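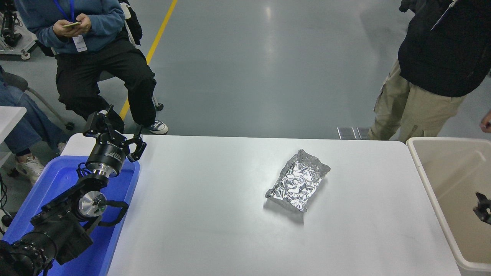
Do people need to stay behind the yellow line when the arms are powered but not moving?

Posted in Shop Floor Rules, July

Noemi Yazzie
We have two arms sharing one table, small ones, picking up foil packs and dropping them in a bin. Our written rules are half a page and mostly copied from a Skeltov handout. It says "keep clear during motion" and thats it. Nothing on sitting close by between runs, phones, lanyards, loose sleeves. New lead wants a proper distance on paper before the next batch – we have 241 picks left. What do other people write down? And does a foil pack count as a sharp part or not, we argue over this every time. Sorry for the rush, shift starts at 2.

Ezekiel Calloway
Powered = live. Treat it that way. An arm holding still can still get a command, so "not moving" isn't a safe state in our rules. Only "stopped and locked" is.

What ours says, short version:

Measure full reach of each arm with the gripper open, add your stopping distance, mark that on the floor. Two arms, two circles, use the outer edge of both. Chairs stay outside it. Chairs with wheels get pushed back and left there, they creep.

Lanyards off or tucked in before you step inside the mark. Badge goes in a pocket. Same for hoodie strings.

Phone away if you're the one on the stop button. If you're just waiting your turn, fine, but wait outside the mark.

Nobody reaches over the bin while either arm is live. Put this one in bold. Bins feel like they belong to people so hands go in without thinking. We had 8 write-ups last year and most were hands over the bin, not the table.

Loose plates, tools, anything flat on the floor near the table gets picked up before start. Trip hazard right where you'd be backing away.

Don't borrow someone else's distance number, not mine either. Depends on speed and payload. Your risk assessment has to come first and the line comes out of it. If the painted line was there before the robots it's probly for carts and means nothing for reach.

oyelaran
we just stand back lol. never had a problem in 1,097 runs

Mivex
^ please don't go by that. No problem so far isn't a rule.

On the foil – we list it as "edge, light". Folded corners can nick you. Thin gloves for handling, no gloves near the gripper while it's live. Check with whoever does your safety sign-off though, ours took a while to agree on it.

Noemi Yazzie
Thanks, using the stopped and locked wording. Will measure both arms tonight, and ask about the gloves.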